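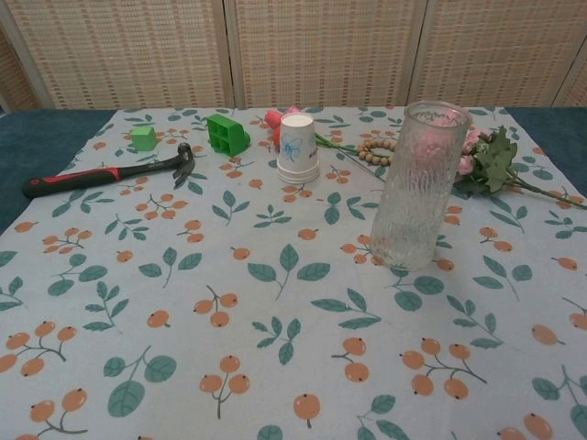 Plallow notebook, August, started at 7:40 with coffee

Okay, catching up, because I skipped the last entry and then got asked twice what we decided. The short version is that we're keeping the sorting line on Jitus for the small returns, and the people who used to do that sorting by hand are moving over to setting up tables and checking. The long version is messier.

Table work first. Mixed lot on the berry cloth today: claw hammer, the green cube and the bigger green block, paper cups with the blue flowers, the wooden bead bracelet, the roses and tulips, and the tall glass vase. The front half of the cloth stays clear so there's room to work. I like this lot! It's close to what comes through on a bad morning, when a house-clearance box gets tipped out and you have a tool next to somebody's flower arrangement.

Things I want to watch:

The vase. Clear glass with that crackled surface, and the pink roses go all smeary when you look through it from the front. My bet is Jitus will want to call it part of the flowers. If it does, log it and leave it alone, please don't slide the vase over to help (I know, I did it too).

Cups. Keep them upside down and stacked as one item. We argued over whether a stack is one thing or several and I'm tired of it, so for this round it's one.

Bracelet. Loose beads in a ring, no idea how it'll get labeled. Ara's old list has it under "jewelry," the new list has no jewelry at all, only "small soft" and "small hard." Somebody needs to pick. I wrote "small hard" in pencil.

Greens. Two green blocks, different sizes, plus green stems and leaves on the flowers. On the cloth with teal leaves, no less. Sorry, Jitus.

Now the people part, which is what I keep getting stopped in the hallway about. When we sorted by hand, a full batch was 200 items and you could chat the whole way through it. The line does a batch while we're still laying out the next table, so what's left for us is the odd stuff, all day long. Every item that reaches a person is one the machine gave up on. It's more interesting, and it's also a lot more tiring, and I don't think the planning sheet from Sfakianakis has any room in it for tired. I was wiped out by 2 on the last long shift and I hadn't lifted anything heavier than a box of mugs.

What I've asked for: swap between layout and checking every hour, and let whoever is checking stop the line without writing up a reason first. The swap is agreed. Stopping the line is "under review," so in the meantime I'm stopping it and writing the reason afterward, and so should you.

Also, the checking screen counts how many you clear. I'd like that number hidden. I caught myself racing it, and racing is how I passed item 444 as a toy when it had a blade in it. My mistake, already in the log, but I wouldn't have made it at the old pace.

On the good side, my wrists are so much better. I didn't expect to be writing that down but there it is. And layout turns out to be a job you can be good at, some of us have a real eye for a nasty table.

We need 1,000 checked items before the category list gets frozen. Please put your disagreements in the margin now while it's still easy to change.

To do: ask Ara which list wins. More tape for the table edge. Tulips go back in the flower box with the roses, not in the mug cupboard.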